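How to prepare a pallet for air cargo

Before you call the carrier, measure the pallet at its widest point and write down the height with the wood included. At our Hemberg warehouse we accept up to 200 kg on one small pallet.

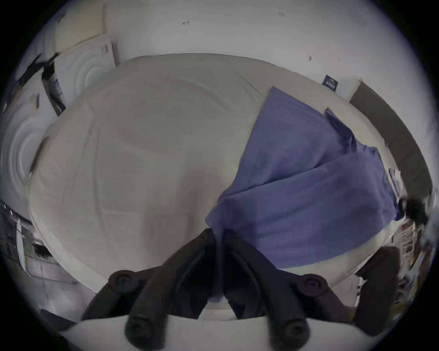
Stretch film must hold the boxes to the pallet, so start at the bottom and go around the wood 6 times. Keep the film flat while you walk. If you ever pulled a sheet over a large bed, you know how the corners lift when one side is too tight - film does the same.
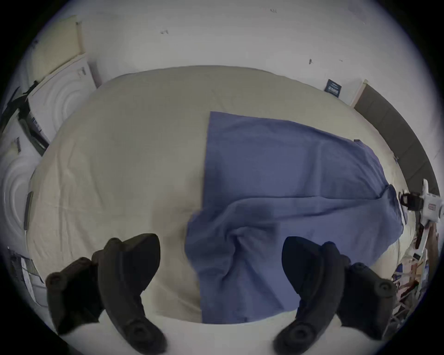

Then put the label on two sides, never on the top only. The barcode should stay outside the film.
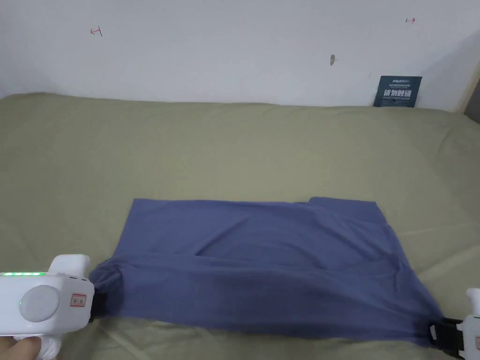

Straps come last. Pass them under the deck, close them over edge protectors and turn the pallet 90 degrees for the second pair. 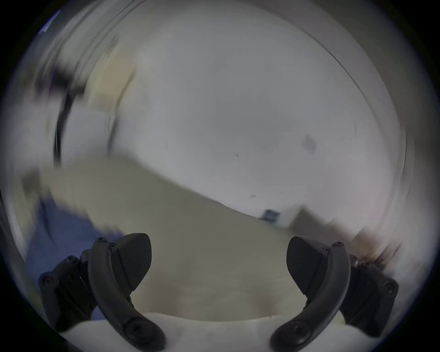 Tatsuya Yoshida wrote to us that at Wundstead they put the straps first and the film after, and the labels stick better this way. We tried it in April and both orders are accepted.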